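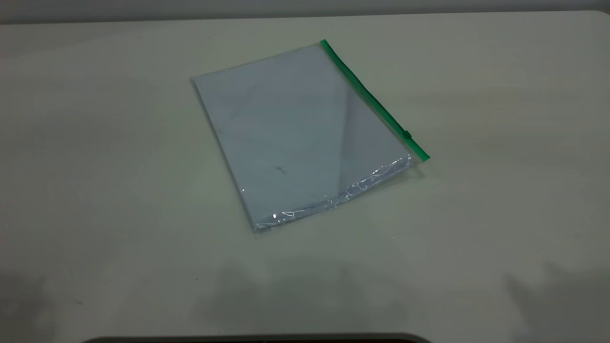
The Florklow open day ran on Monday, and I got in for the afternoon slot. Studo had the long bench at the back with two arms, and the task on the schedule was listed as "zipper pouch, open and close." I went for that one and skipped the palletizing cell, which I have seen at other shows.

Thin film is hard for a manipulator. It deforms under very little force, it reflects whatever light is overhead, and a depth camera tends to return holes where the surface should be. A slider adds a second problem: the robot has to hold the track still at one point while pulling at another, along a line that bends as soon as tension changes. Paper inside the pouch helps some. It gives the film a stiff core and gives the vision system an edge to fit.

The policy was trained on 1,494 demonstrations, all teleoperated, of which 1,259 were kept after review. The presenter said most of the rejects were slips, where the fingers closed on film above the track and lost it halfway. I asked whether slips with a successful second try were kept. They were, and they are labeled separately.

Control runs on a stack from Paiva. Fingertips are from Amix, a soft pad over a hard core, and they are replaced on a schedule. I asked about pad wear and got a range of answers depending on who was standing at the bench.

Between runs the pouch is put down at a new angle. The start pose is not measured. The operator checks that it is in reach and lying flat, then steps back and starts the episode.

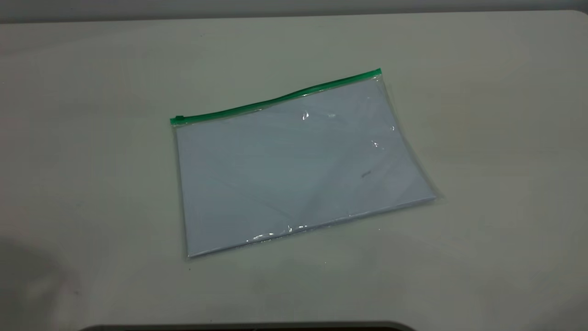

Document pouch with paper inside, green zipper strip along the far side, slider at the left end.

I watched 32 runs. My notes, lightly cleaned up:

Slider on the left was the easier case for this setup. With the slider on the right the arms had to work closer together, and the motion slowed down a lot near the end of the track.

A bow in the strip did not matter much. A fold in the film next to the slider did.

Glare was handled better than I expected. The room lights were on the whole time and there was no diffuser over the bench.

Recovery was slow. After a missed grasp the arm backed off to a fixed height before trying again, and that one move accounted for most of the wasted time.

The full log on the bench monitor stood at 2,226 episodes when I left, counting the training set and all evaluation runs. Success rate was not on the screen. I asked for it and was told a write-up is planned for April – I will link it when it is posted.

Parking at Florklow is behind the building. The sign points the wrong way.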